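Gripper trials: your questions

Which grippers are you comparing?
Two so far, the Kadach and the one we already had, both on hard drive swaps in an old desktop (my favorite torture test!).

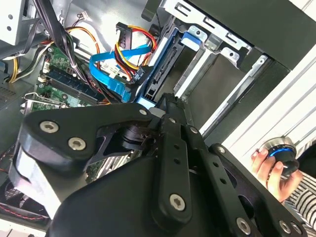 I score them on grip and on how much they bump the cables, and I'm pickier about the cables.

How many tries does each one get?
I do 200 per gripper, same drive bay, same starting pose. 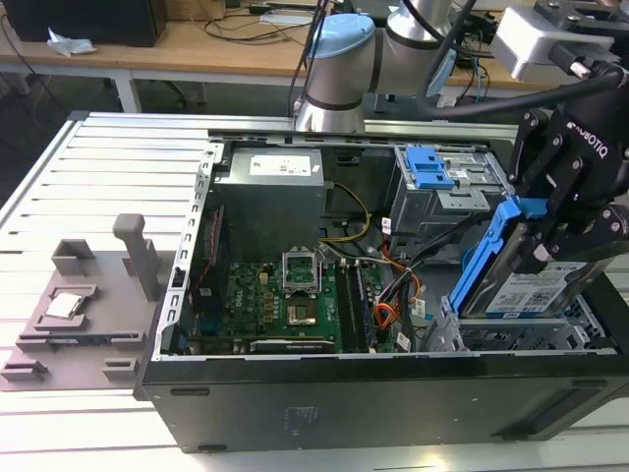 Do I need a wrist camera?
For drive bays I'd say get one, the fixed view loses the connector once the fingers are in the way.

What's the hardest part?
Cables, cables, cables. I keep the approach slow near the bay and let the controller back off early.

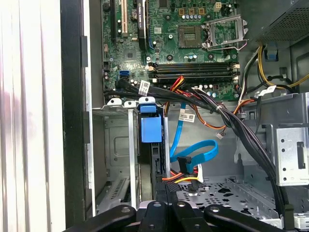
Matúš Procházka wrote in to say he'd go slower still, and that shorter fingertips did more for him than any controller setting. I'm trying those next.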